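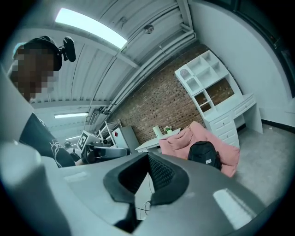 Figure 2. View from the camera on a hand-held gripper during collection. The operator wears a second camera on the right side of the cap. Face obscured before release.

3.2 Collecting the demonstrations

All demonstrations were recorded by hand with the Flimus gripper, without a robot in the loop. The operator holds the tool, carries out the task at a normal pace and sets it down between attempts. Two cameras run at once: one fixed to the tool, which always has the finger pads in view, and one on the operator's cap (Figure 2). The pads are rubber with a textured mesh on the inner face, and we used the same type throughout so that grip would not vary between operators.

Each session began with a short calibration in front of a printed marker board. After that the operator worked through a list of tasks drawn up by Vlasta Halilović, in shuffled order, with a break every 20 minutes. Operators were told to look at their hands — the cap camera is of little use otherwise — but were given no advice on how to grasp an object.

We recorded 700 demonstrations in this way. Attempts in which the object was dropped were kept and labelled as failures. Those in which either camera lost sync were thrown out and are not part of the total. Of the demonstrations kept, 304 come from the furnished room, where ceiling lights and household furniture stay in the background. We made no effort to hide these or to keep other people out of view, as the policy will later have to cope with both. The rest were recorded at the Stolar workshop in September.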